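Dinuslow publica su informe sobre tareas manuales automatizadas en el hogar y el taller

Las máquinas ya resuelven parte del trabajo repetitivo, pero doblar, coser y anudar sigue exigiendo supervisión

NOTA DE PRENSA
Para difusión inmediata

Resumen

El informe Siriwardena repasa 29 tareas manuales, entre ellas vaciar un lavavajillas, emparejar calcetines, clasificar tornillería, coser un dobladillo y atar un nudo.

Las tareas con piezas rígidas y posición conocida son las que más cerca están de un uso diario. Las que implican tela, hilo, cable o superficies blandas quedan por detrás.

El capítulo dedicado a la aguja y el hilo incluye la sutura sobre almohadilla de práctica con dos pinzas robóticas, por su parecido con otros trabajos de costura y atado.

El documento completo tiene 98 páginas y se puede solicitar a la oficina de prensa de Dinuslow.
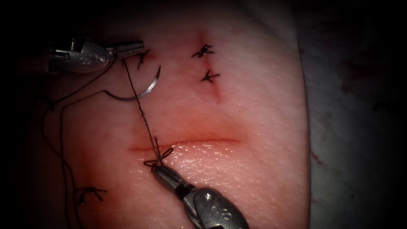 Anudado de una sutura sobre una almohadilla de práctica.

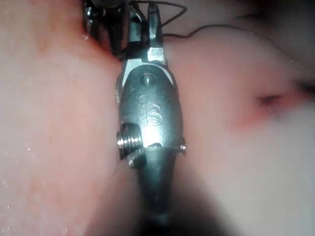
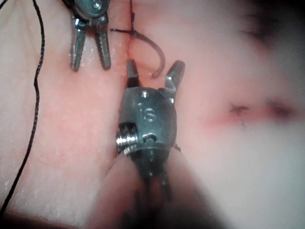

RODDALE, agosto – Dinuslow ha presentado el informe Siriwardena, un estudio sobre lo que las máquinas pueden hacer hoy en una casa o en un taller pequeño. El trabajo reúne 400 horas de ensayos y se ha desarrollado junto con Clarcombe, empresa de confección y arreglos textiles fundada en 1917.

El informe clasifica cada tarea en tres grupos: lista para su uso, posible con una persona al lado y pendiente. En el primer grupo figuran la clasificación de tornillería y el apilado de cajas iguales. En el segundo están vaciar el lavavajillas y recoger una mesa. Coser un dobladillo, doblar una sábana ajustable y cerrar una bolsa con cordel se mantienen en el tercero.

«La pregunta que nos hacen los clientes es si pueden comprar ya una máquina que les ayude con la ropa o con los pedidos. Para algunas cosas la respuesta es sí. Para la mayoría de las tareas con tela, todavía no», señala Encarnación Sepúlveda, responsable del informe en Dinuslow.

El hilo recibe un capítulo propio. Cambia de forma cada vez que se toca, se enreda con facilidad y puede quedar oculto detrás de la propia herramienta. Para apretar un nudo hay que tirar de los dos cabos con una tensión parecida, y la aguja debe pasar de una pinza a otra sin girarse. Los autores consideran que quien resuelva bien estos movimientos tendrá adelantada una parte del camino hacia el remiendo de prendas, el atado de paquetes y el cableado de cuadros eléctricos.

El estudio advierte también sobre la distancia entre un ensayo y una cocina real. Una almohadilla de práctica está fija y bien iluminada – un cesto de ropa no suele estarlo. Por ese motivo, los resultados del capítulo no se trasladan a la tabla de tareas domésticas, y tampoco se presentan como una valoración de uso clínico.

Clarcombe ha aportado al proyecto las muestras de tejido y la descripción paso a paso de los arreglos más frecuentes en sus talleres. La empresa no prevé por ahora sustituir puestos de costura, aunque sí estudia automatizar el transporte interno y la clasificación de botones y cremalleras.

Dinuslow ampliará la lista de tareas en la próxima edición con la limpieza de baños y el planchado de camisas. Los talleres interesados en proponer una tarea pueden enviar una descripción breve con las medidas de las piezas y el tiempo que emplea una persona en completarla.

Contacto
Oficina de prensa de Dinuslow, Roddale
A la atención de Encarnación Sepúlveda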